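How to work out whether a robot could do one of your chores yet
A step-by-step test for home and small workshop jobs 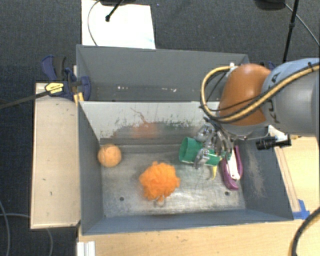 People ask whether machines can do the housework yet as though it were one question. It is better asked one chore at a time. A robot that can move tins from a crate to a shelf may be no use at all with socks, and a machine that sands a board all day cannot find the board if you leave it in the wrong place.

This page sets out a way to test a single chore on paper before you spend any money. It takes an evening. You will need a pen, a kitchen timer and the things you normally use for the chore.

Step 1. Pick one chore and write it as one sentence

Keep it small. "Tidy the bathroom" is too big. "Put the bath toys back in the tub" will do. So will "sort the mixed fixings tray at the end of the shift". The sentence should say what gets moved or changed and where it ends up.

If you need the word "and" more than once, you have more than one chore. Split it and test each part separately.

Step 2. List every object the chore touches

Write down everything, including the odd items that turn up only now and then. Next to each one put a letter:

R for rigid (a mug, a spanner, a block)
S for soft (a sponge, a cloth, a mesh bath pouf)
F for floppy or tangled (cable, string, a wet towel)
X for anything you would not want dropped

Rigid things are the easiest for a robot hand. A cup can be held by the rim or round the body, and it keeps its shape while this happens. Soft things change shape as the fingers close. A mesh pouf is light and forgiving, but it has no clear edge to aim for and fingers can snag in it. Balls are rigid enough but roll when nudged, so a near miss moves the target.

Mark F items with care. They are still where most machines give up.

Step 3. Look at how the objects lie

A robot does much better with things spread out on a flat surface than with things in a heap. Tip the objects out the way they usually end up and look at them from above. Note:

- which ones overlap
- which ones are hard against a wall or in a corner
- which ones would roll
- whether the surface is shiny

A deep box with straight sides causes more trouble than people expect. The hand needs room to open, and the wrist above it needs room as well. An object lying close to the side may be in plain view and still be out of reach unless the arm can come in at a slant. Bare metal also throws back light and colour, and some cameras will read a reflection as part of an object.

Step 4. Do the chore one-handed

Put one hand behind your back. With the other, use only your thumb and two fingers. Work slowly and don't feel about for things. Look, reach, close, lift, move, let go.

Set the timer and do the chore from start to finish. Each time you find yourself using the other hand, or steadying something with your wrist, make a mark on the paper. Each mark is a point where a one-armed machine would need help or a different method.

When we tried this with the cutlery drawer we made 30 marks, nearly all of them for spoons that had nested together. We had expected the knives to be the problem.

Step 5. Decide what a failure costs

A dropped sponge costs nothing. A dropped glass costs a glass, and someone has to sweep up. Write down the worst likely result for each object marked X, and who would be there to deal with it.

Then decide how many failures you could put up with. Suppose a machine makes 3,000 picks in a month and gets 2,000 of them right first time. In a factory that is hopeless. For a toy box it may be fine, provided it notices the misses and tries again without being asked. Ask any seller how the machine knows it has missed. A vague answer should count against it.

Step 6. Score the chore

Ready to try: all R, spread out, few marks, cheap failures. Moving parts between trays is the usual case in a workshop.

Possible with changes: a mix of R and S, some overlap, cheap failures. Putting away mixed toys and bathroom bits falls in here. See the next step.

Not yet: many F items, deep heaps, or anything where a drop could hurt somebody. Folding a full basket of washing is still here for most homes, whatever you may have seen in a short film.

Step 7. Change the chore before you change the machine

Small changes move a chore up a level more cheaply than a better arm does. Try these first:

- use a wide, shallow tray in place of a deep box
- clamp or wedge the tray so it cannot creep
- put a matt lining over bare metal
- keep floppy things in a container of their own
- mark the tray's position with tape, so you can put it back after cleaning

At the Karnness workshop the lining alone made the sorting bench usable. It cost less than lunch. The tape came later, after the tray had been put back a thumb's width out and the arm spent the morning closing on air.

Questions to put to a seller

Has it been tried with my objects, in my container? Ask to bring your own. Flullitz allowed this when we asked and Stultik did not, and we learned more from the first visit than from either brochure.

What happens when something new turns up in the tray?

Can I stop it by hand, and does it let go or hold on when stopped?

Who sets it up again if I move house or move the bench?

What is the price with the hand, the camera and the setting up included? One quote we had, from Akinola, came to almost 3,000 more once these were added to the arm.

Keep the sheet

Put the month on it and keep it. Ours for the toy box says September, and the bath toys have gone from "not yet" to "possible with changes" since the first version. The towels have not moved.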